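Premises inspection checklist with comments
Prenlow tea and dry goods packing unit, ground floor
Inspected 5th June by Bohdana Yatsenko
Accompanied by Lev Semeniuk (site) and Liudmyla Kostiuk (stores)

Ratings used: S = satisfactory. M = minor, fix at next routine service. A = action required before the next inspection. N/A = not applicable or not reached.

Previous inspection: October. Items carried over are marked (C).

1. Access and egress

1.1 Front door opens fully and latches without force. S
1.2 Rear exit clear on both sides. A (C)
Flattened cartons from Karton were stacked against the outside face of the rear door. The door opened, but only to a little over half its travel. The same comment was made in October. The stack was moved during the visit. The rating stays at A until the collection point is relocated to the side lane.
1.3 Exit signs lit. S
1.4 Floor markings legible along the main aisle. M
Yellow line worn through between the sealing bench and the scales. Repaint.
1.5 Step at the loading door has a contrasting nosing. S

2. Electrical

2.1 Switchboard accessible, door closes, circuits labelled. M
Two circuits are labelled in pencil only. Circuit 16 is labelled "spare" but feeds the dehumidifier. Correct the label and the schedule inside the door.
2.2 Residual current devices tested by push button. S
All tripped and reset.
2.3 Portable appliances tagged and in date. A
Heat sealer tag has expired. Sealer was switched off, unplugged and tagged out at the time of inspection. Danylo Nechyporuk to arrange retest. The spare sealer (Wudero) is tagged and in date and may be used in the meantime.
2.4 No power boards connected in series. S
2.5 Cords off the floor and clear of wet areas. M
Kettle cord in the tasting room hangs over the edge of the sink bench. Shorten or reroute.

3. Fire

3.1 Extinguishers mounted, signed, gauge in the green. S
3.2 Extinguisher service tags current. S
3.3 Fire blanket in tasting room. S
3.4 Smoke detectors clean and tested. M
Detector over the blending hopper carries a visible layer of tea dust. It sounded on test. Vacuum it at each monthly clean and record this in the log.
3.5 Dust build-up on ledges, light fittings and cable trays. A (C)
Improved since October but not closed. Ledges at head height are clean. The cable tray above the hopper is not, and it can't be reached from the step stool in use. Fine dust from broken grades is the main concern here, more so than whole leaf. Clean with a vacuum rated for combustible dust. Do not use compressed air, which puts the settled material back into suspension.
3.6 Evacuation diagram displayed and correct. M
Diagram still shows the old stores partition.

4. Racking and storage

4.1 Load rating displayed on each bay. S
4.2 Uprights free of damage. M
Small dent on the aisle face of the end upright, bay 3. Within the limit given in the racking manual. Mark with paint pen, date it and recheck next time.
4.3 Heaviest items stored between knee and shoulder height. S
4.4 Stock held clear of the floor and off the walls. S
Stores held 208 cartons by the stock sheet. L. Kostiuk confirmed that nothing is kept on the slab, including returns.
4.5 Foods kept apart from cleaning products. S
4.6 Ceramic and glassware stored in original packing until needed. M
Open box of cups on the top shelf, no dividers. Move down to waist level and refit the dividers.

5. Tasting room and sample bench

5.1 Bench surface smooth, sealed and free of cracks. S
5.2 Handwash basin separate from the utensil sink, with soap and paper towel. S
5.3 Hot water at the handwash basin tempered. S
5.4 Cups and pots free of chips and crazing. S
All ware in current use was checked by hand, with a fingertip run around the rim and spout. Chipped ware is to go straight to the broken-ware bin and is not to be kept for display.

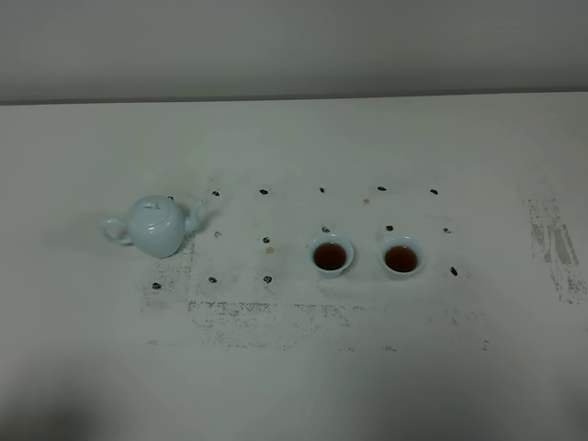 5.5 Boiling water handled away from the bench edge. A
Staff were filling pots at the front edge and reaching across to the scales. The kettle should sit at the back left, with pots filled on the bench and never in the hand. Khrystyna-Mariia Kravets to amend the work instruction and brief both shifts.
5.6 Spilt leaf swept up between samples. M
Dry leaf on the floor is a slip hazard on sealed concrete, and wet leaf more so. The brush and pan were kept in stores. Hang a set inside the tasting room.
5.7 Allergen card displayed for blends containing nuts or milk powder. S

6. First aid and records

6.1 Kit stocked to the contents list. M
Burn gel sachets out of date. Replace all 5.
6.2 Eyewash station flushed weekly and signed. S
6.3 Injury register up to date. S
One entry since the last visit - a minor scald, treated on site with cool running water. The entry is complete, and it supports the rating at 5.5.
6.4 Safety data sheets held for all cleaning chemicals. A
Sheet missing for the Savchuk descaler. The product was in use. Obtain the sheet from the supplier and file it in the red binder.

7. Not reached

7.1 Roof access ladder. N/A
Key was held off site.
7.2 Forklift charging point. N/A
Unit away for service.

Actions

1.2 Relocate carton collection point - L. Semeniuk
2.3 Retest heat sealer - D. Nechyporuk
3.5 Clean cable tray above hopper with rated vacuum, supply suitable platform - L. Semeniuk
5.5 Amend work instruction, brief both shifts - K.-M. Kravets
6.4 Obtain safety data sheet for descaler - L. Kostiuk

Items rated M do not need a written response. Items rated A do, with evidence of completion attached. A third carry-over on 1.2 or 3.5 will be referred to the site owner. Key for the roof ladder to be on site for the next inspection.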